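About Astlow

Astlow is a small coaching practice for people who want to get moving again and have stopped believing the posters. We run habit and exercise courses in groups and one to one, from two rooms above a shop and by phone. We have been going long enough to have tried most of the fashionable ideas in this field, and to have quietly dropped a good many of them.

We don't promise to change your life. We are doubtful about anyone who does, and more doubtful still if they want the money up front. What we offer is twelve weeks of fairly dull, regular work on when you exercise, what gets in the way and what you say to yourself when you miss a session.
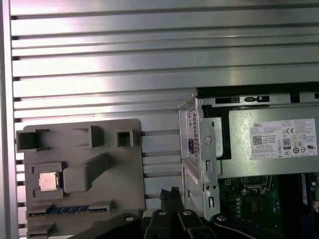

How we started

The practice grew out of a motivation course called Elance, which two of us taught and a third had paid to attend. Elance was cheerful. People left the weekend glowing, wrote their goals on cards, and by November most of them had stopped. When we asked the organisers how many were still exercising six months on, there was no answer because no one had asked before.

So we asked. We wrote to 918 people who had been through the weekend and 167 wrote back. We know that is a poor return, and that the ones who reply to a letter like that may not be typical. Even so, the replies were useful. Hardly any of them mentioned the cards. They mentioned a friend who rang, a class on the way home from work, a pair of shoes left by the door. Several said the weekend had made things worse, as they now felt they had failed at thinking as well as at running.

What we think about positive thinking

Some of it is sensible. If you expect to hate a swim, you will probably notice every cold tile. Going in with a more open mind can help, and we spend an hour of the course on that.

Beyond that hour we get cautious. Telling yourself you love hill walking when you can't stand it is a waste of breath, and a bad knee is still a bad knee. We would sooner help you find something you dislike less. We also don't use vision boards, mantras or before-and-after photographs, and we won't ask you to shout anything.

What we run

Nishad is our twelve-week group course, with up to eight people, meeting once a week at 6.30 in the evening. It costs £400, payable monthly, and you can leave after the second session and owe nothing more.

Lerent is the one-to-one version, by phone, for people who work shifts or can't bear groups. Calls last half an hour. We have now made almost 4,000 of them, and the commonest subject is still sleep.

Neither course is medical treatment. If you have a heart condition, an injury or low mood that won't lift, see your doctor first. We will ask whether you have. 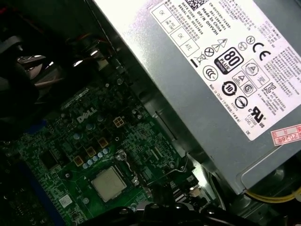 Power supply label, with the 80 PLUS Bronze logo and CE mark.

What we can't tell you

We can't tell you which part of the course does the work. It may be the planning, or it may simply be that someone expects you to turn up. We contact everyone at six months and again at a year, and we send the results, including the drop-outs, to anyone who asks. Please read them before you book.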